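03/01/2023

Back at the Okwood shop tonight for the gripper build. I said in my last entry that I'd give it until the end of March and then go back to making shelves, and I'm still holding myself to that.

The linkage feels better than it did. I took the pivots apart, cleaned them and put them back with the washers from Dilen, and most of the slop is gone. Most of it. The plans claim 2000 cycles before anything needs tightening. I got to 70 before I could feel one side lag, so either I built it wrong or someone was dreaming when they wrote that number down.

We moved on to chopsticks anyway. They're thin, they roll, and they flex if you squeeze too hard - a mean test, and I like it for that.
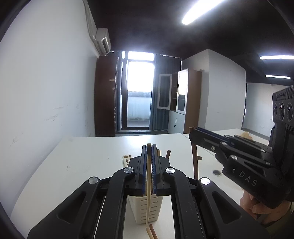

Blue pads on a chopstick, holder right underneath. The stick has a slight bend in it.

I keep staring at that bend. The ridges on the pads are supposed to spread the load, and I'm not convinced they do much on something this narrow. I want to try a flat pair before I believe any of it. Vanow sells a softer sheet I could cut to size, but the shipping costs more than the sheet.

What bugs me is how quickly everyone at the bench starts talking about full automation. We have a thing you squeeze by hand. Putting a motor on it won't teach it where the holder is.

Need to order: screws, thread locker, more washers. Left my good hex key on the bench again.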